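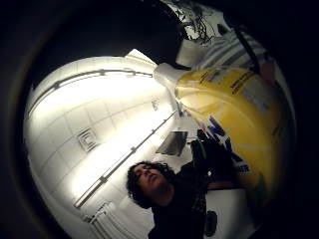

The Dralholm open day is a public demonstration of household automation held each November by the Mindari laboratory. Its organiser, Yolandi Ntuli, describes it as a look at robots learning chores from people, who carry out the tasks by hand with recording grippers. Visitors watch laundry and cleaning jobs in 25-minute sessions.

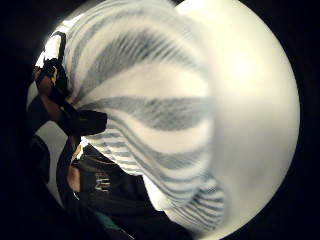 Critics have questioned how much the event proves. Li-hua Tai, writing in the Vendier newsletter, noted that people did nearly all the handling — the robot's own turn lasted 11 minutes. The laboratory claims 929 recorded tasks but has published no success rate.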